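Bathroom and Washroom Keeper, Part Time
Stedel Guest House, Gudthorpe

We are looking for somebody who likes a clean bathroom as much as we do! Stedel is a small guest house on the Flumham road, with eight bedrooms and a good many more sinks than you would think, and we need a kind, steady person to look after the washrooms for us from the end of October right through February, with every chance of staying on if we all get along.

The hours are 16 a week, mostly late mornings, once guests have had their breakfast and gone out for the day. We can be a little flexible around school runs and appointments, so please tell us what suits you when you write.

Most of your time would go on the vanities. We have marble counters with a matching backsplash, and a big mirror in an ornate gold-patterned frame sitting over it, and guests do notice these things (they put them in their reviews, bless them). Marble is fussy stuff, so there is no vinegar and no lemon cleaner in our cupboards, only warm water, a drop of mild soap and a soft cloth. The soap dispenser goes back on the counter with its pump clean, and the gold pattern gets a dry brush, never a spray.
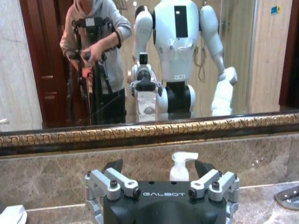 What the work involves

Wiping down counters, basins and faucets
Polishing the mirrors, working down to the frame
Refilling soap and tissues
Watering the plants and dusting their leaves
Changing the towels and taking the used ones down to the laundry
Letting us know about drips, loose handles and tired light bulbs

You don't need to have done this for a living before. If you are the person in your family who can't walk past a smeary mirror, we would love to hear from you. You will spend your first two shifts working alongside one of us, and we use the Won checklist for every room, a single page that is easy to pick up. There is a fair bit of standing and reaching, as the mirrors are large.
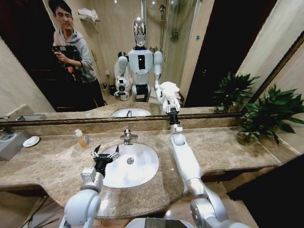

White cloth up at the mirror, over the oval basin and its chrome faucet.

We provide aprons, gloves and all supplies, and lunch is on us whenever you work. Parking is free behind the house, and the Flumham bus stops at the end of our drive.

To apply, please send us a short letter, or drop one in at the front desk, with the names of two people who can speak for you. We would like to have everything by October 20, 2026, and we will answer every letter we get.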